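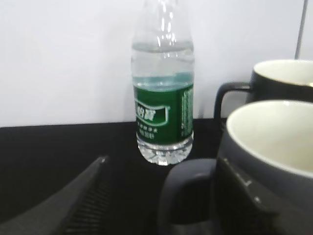
Bottled water should be the default for everyone from now on, the message to the list argued, because it comes sealed, nobody has to wash anything, and people can see for themselves how much they have left. I've read it through twice and I still don't buy it. The original is quoted below with my replies in between, for anyone who skipped it the first time.

On 22nd January the drinks rota address wrote:

> Hi all. I'd like to propose that we stop putting out mugs in the Dlamini
> room and switch to single bottles plus paper cups from Mido. The mugs are
> a mess. They get left along the back of the table and it's never clear
> which ones are clean. With 500 ml bottles everybody gets their own, and
> what you don't finish you take home.

"What you don't finish you take home" is the part I'd like to see happen even once. My experience in that room, and I've been going since before the heating was fixed, is that people open a bottle, drink the top inch, put it down to talk, and then can't tell it from the next one. Same label, same height, same everything. You can see the water line, sure, but who remembers theirs? So they open another one. Mugs at least come in different colors.

Last winter we did name stickers on the bottles. The pen wouldn't write on them and the stickers ended up on the underside of the table, where several still are. If the new plan is stickers again, please say so up front so I can vote against it.

> I also think we should stop buying the soda bottles. They go flat, they
> drip, and pouring is awkward for anyone at the far end of the table.

Flat, yes. I have no argument there, and I'd put up with it. But paper cups don't fix the dripping or the awkward pouring, and this is where I think the proposal goes off the rails.
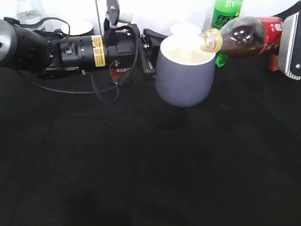
My objection to the cups is a plain one: they fall over. An empty Mido cup weighs next to nothing, and if you so much as touch the lip with the neck of a bottle it's gone. A mug stays put, and most of ours are easy to hit. The lavender-gray one is wider at the rim than at the base, and with the cola tipped over it like that, neck pointing down and in, you've got a decent target. I do notice there's already a little something pale yellow in the bottom of it, and cola isn't pale yellow, so I'll give the other side half a point about checking what's in a mug before you pour on top. Half a point. You can look into a mug. You can look into a paper cup too, and you'd have the same problem with it.

> Mido will do a case of cups for $89 and they say it lasts a season.

Says who? Whose season? I'd like to see how many people that assumes and whether it assumes one cup each. When we had paper cups at the Sulgate hall, everyone took a fresh one every time they went back to the table, me included, and the trash can was full before the break was over. I'm not against spending the money. I'm against spending it on something that goes in the trash when there's a cupboard full of mugs that cost us nothing.

And "they say" is doing a lot of work in that sentence. Has anybody asked for it in writing? Odis told us their big dispenser needed no cleaning, and we all remember the smell.

> Finally, the back of the table. At the moment it's a jumble and I think
> it looks bad when new people come in. If we only had bottles we could
> line them up properly.

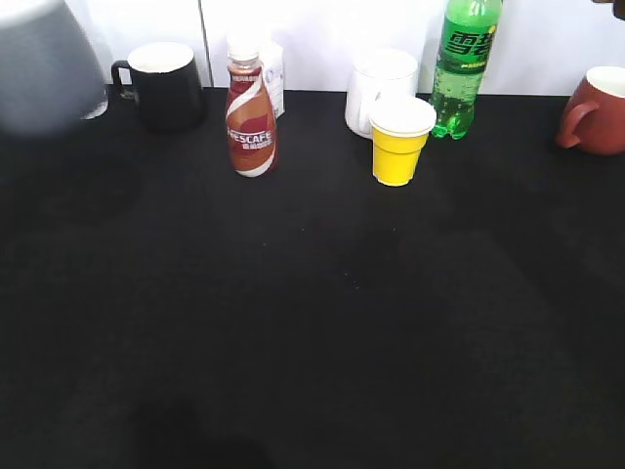 Along the wall: black mug, Nescafé, white mug.

I've looked at this hard and I can't find the jumble. It's a row. The stuff is at the back, the front of the table is clear, and there's space to put down a book or a plate or an elbow. I wouldn't swear that every mug we own matches, and I don't see why they should. If I were new and walked in on that I'd think, good, there's coffee.

What I would fix is the white mugs. They disappear against that white wall, and black ones aren't much better once they're down on a black tabletop. I'd rather have a strip of something colored along the back, a runner or even an old dish towel, so people reaching past a bottle can see what they're about to knock. Costs nothing, I have one in a drawer, it's ugly but it's clean.

On coffee, by the way, the proposal says not one word. Are the Nescafé bottles covered under "single bottles" or are they out along with the soda? There are people on this list who will only come for the coffee and they deserve an answer.

So here's my counteroffer. Keep the mugs. Clean ones upside down on the left, used ones in the sink, and a card on the wall saying exactly that. Keep the soda, smaller bottles if the shop has them, so it gets finished. Put out a few waters for people who want something sealed. Try it for 2 weeks and see how many mugs go astray. If it's as bad as the message makes out, I'll carry the Mido case up the stairs myself.

> Please reply by the end of January so I can place the order.

Please don't place the order yet. Two of us have now replied off list to say we'd like to talk about it first, and I expect there are more who haven't gotten around to it. Reply to the whole list if you can, not just to the rota address, so we can all see where it stands.

Also, whoever has the key to the tall cupboard in the Dlamini room, it isn't on the hook.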